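Reusing a large shipping carton for a second parcel: old label and weak lid

Asked by Corina Rüegg, April 13, 2013

I want to send a dismantled shelf unit to my brother and would like to reuse the carton that a previous order came in. Single-wall corrugated as far as I can tell, longest side 1220 mm. The contents weigh 11 kg. The lid is slightly bowed and creased, and one corner has a small tear. The old label is still on, with barcodes and a sort code.

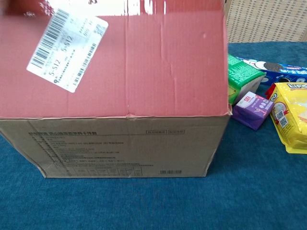 Lid with old label (5-S12), printed side panel at the front.

Questions: does the old label have to come off completely, and will the lid hold if I simply tape over the existing tape?

3 answers

Vinzenz Widmer
Every old barcode must be removed or made unreadable. Sorting machines read whatever they find first, and the square code counts too. Peeling usually takes the top layer of the card with it, which weakens the lid. I cover the label with plain paper, taped on all four edges, and put the new label on the same face, well away from the fold between the flaps. The printed table on the side can stay, provided there is no barcode in it.

As to tape: don't go over the old strip. Slit it, open the flaps, check the inside for crushed flutes, then close with fresh 50 mm tape along the join and across both ends (H pattern). Patch the torn corner separately, with the tape running at least 80 mm down the side.

Urs Oberholzer
Just use a black marker on the barcodes. Never had one come back.

Rosalie Zürcher
Marker ink can be shiny and some scanners still read through it. Cover it.
A bowed lid means there may be empty space under it. Fill up to the flaps with crumpled paper before closing. If the panel still gives when pressed with a flat hand, lay a sheet of card inside, cut to the full size of the lid. I would not reuse the carton for glass shelves.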